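Section 2: Setting up the flower chore

People keep asking me if a machine can do the flowers yet. My answer after a summer with Verus is sort of – it'll pick up a stem and move it, as long as you do your part of the set-up. I started in July with no idea what I was doing, so these are the steps I wish I'd had. Last revised 06/12/2025.

1. Pick your flowers. Thin petals that overlap and a lot of skinny stems going every which way are hard for any gripper, so I'd save that kind for later (Myfanwy Pritchard disagrees and she's welcome to write her own guide).
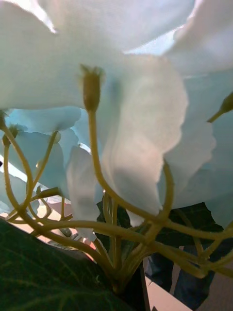

Fig. 1. White petals, buds and branching stems, from underneath.

2. Start with artificial stems. You can drop them all day long and they don't care.

3. Set your container within easy reach of the arm and run program 48.

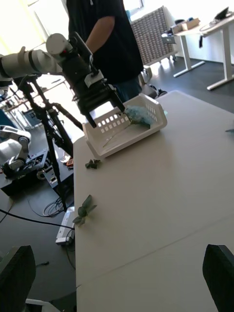
Containers gave me more trouble than flowers did, and I went through a pile of them before I settled. A tall vase is a pain to aim for. I'd go for something wide and low-fuss, like the white plastic basket with the slots along its side, where a stem can lie at a slant with its flower head up against the rim. Does that count as arranging flowers? Heledd Gittins says no, it's putting away, and I guess she's right, but putting away is a chore too!

Note: If you get message 917, the arm thinks its target is out of reach. Slide the container in a little and start the step over.

4. Lay the next batch out side by side, heads all pointing the same way. Leave a gap between stems if you have the room.

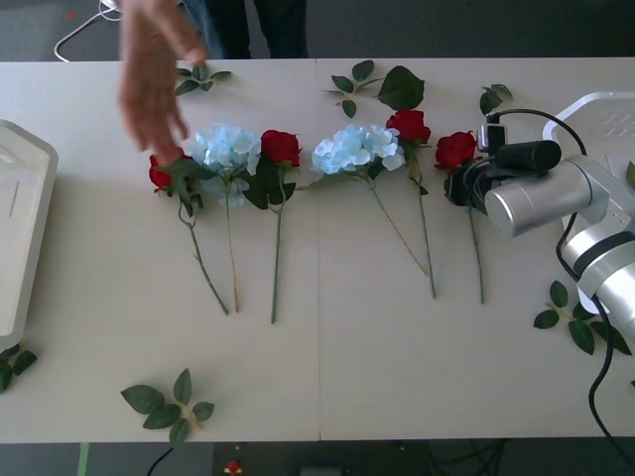 5. Run the pick at the slow setting first. I know, it's dull to watch. Let it get through one whole batch before you touch the speed, and write down which stems it fumbles.

Caution: Keep one hand near the stop button any time you're straightening flowers by the arms. Tell whoever's with you before you reach in.

6. Ready for two arms? Load program 447 and check that both have gone to their home position.
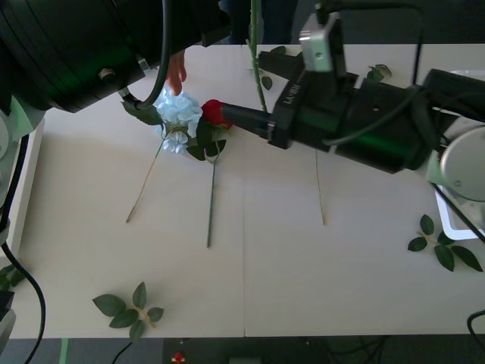
With two arms I still do the fussy bits myself – nudging a bloom over, turning a stem, picking up stray leaves. Lalit Grewal has his set to pause after every pick and I've copied him.

7. When you're done, send the arms home, switch off at the wall and clear the table.

Trimming stems and filling vases are still jobs for you and me. See Section 3 for saving your own positions.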